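Kyei Workshop: Desktop Tower Gallery

The pictures and notes on this page cover the tower PCs we service for the Drallska offices. Work orders are kept under the Skudier project. Page updated October 2025. 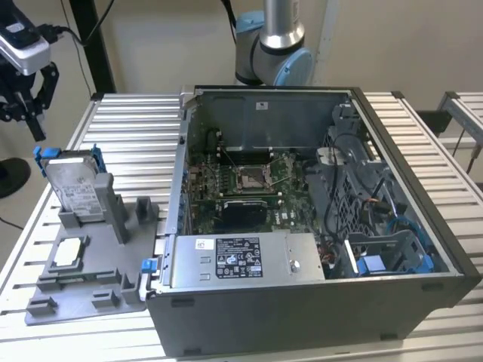
Case on its side
Side panel off, interior facing up. The tower lies across the slotted aluminum table. The outside of the case is dark gray and black, and the inner frame is a lighter silver-gray.

Drive in the tray
A 3.5-inch hard drive stands upright in the rear slot of the gray tray, left of the case. The carrier has a blue plastic handle and a blue tab. The white label is on the metal top of the drive.

Notes on the tray
The tray is 3D-printed, with posts, ribs and recesses to hold the parts. We print them in batches of 25. The drawing number is 937, and the file can be requested from the Zallaretti parts desk.

Notes on the batch
The current order is for 600 towers, all with the same carrier. The first 100 are due back at Drallska before the end of the month. Side panels are stored on the rack by the door and go back on last.

Drives are logged by serial number before they leave the tray. Please quote the work order and the serial number when asking about a unit.

Related pages: Power supplies, Cables and connectors, Packing for return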